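Old office tower as a home file server – worth it?
Home Servers & Storage > Beginner questions

plumley_pete
Got offered an old desktop tower for free, want it for family photos and maybe music. Currently everything is on one USB drive which I know, I know. Would be 500 GB to start. Do I use the tower or just buy a little two bay box? Wife votes for the box. Looking at the Gunico one.

krumina_k
Tower. Free is free. Things to do first:

1. Lay it on its side, panel off, blow the dust out. Do it outside.

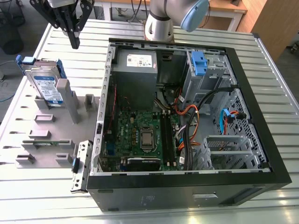 2. New boot drive. Don't trust whatever's in there.
3. Run a memory test overnight.
4. Then install, and set up backups BEFORE you copy anything over.

gunico_fan
Disagree. My Gunico box sips power, sits on a shelf, setup took one evening. Old towers eat electricity all year. Free isnt free when you get the bill

krumina_k
Measured mine at the wall. 803 watt hours a day, drives sleeping most of the time. That's not scary. And when your little box dies you're hunting for the same box.

gunico_fan
Fine, thats lower than I figured. Still noisy though.

plindholm_attic
Mine lives in the attic so who cares about noise. Heat is the problem up there in August, had to move it down for a month.

Pete – check the power supply label before you add drives. And look for how many spare plugs you have, some office machines are stingy. If it's a Dell the board and supply might not be standard sizes so replacing either one can be a pain. Usually says Dell right on the board.

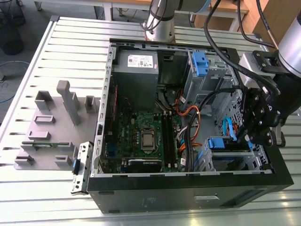 plumley_pete
Re: boot drive
Ok leaning tower. Is a cheap SSD fine for boot? And do I mirror the two data drives or keep one as a backup

krumina_k
Cheap SSD is fine. Mirror is not a backup!! Delete a folder by accident and it's gone from both. One drive in the machine, other one in a drawer at your sister's or wherever. Swap every few weeks.

plindholm_attic
I do mirror plus an outside copy. Overkill for photos probably. Lost 1233 pictures once from a bad card so I'm twitchy about it

gunico_fan
Agree with krumina on that one at least. My oldest drive is 5 years old and I dont trust it with anything

plumley_pete
Thanks all. Picking the tower up after work, will get the SSD tomorow. Wife says it goes in the basement or it goes back.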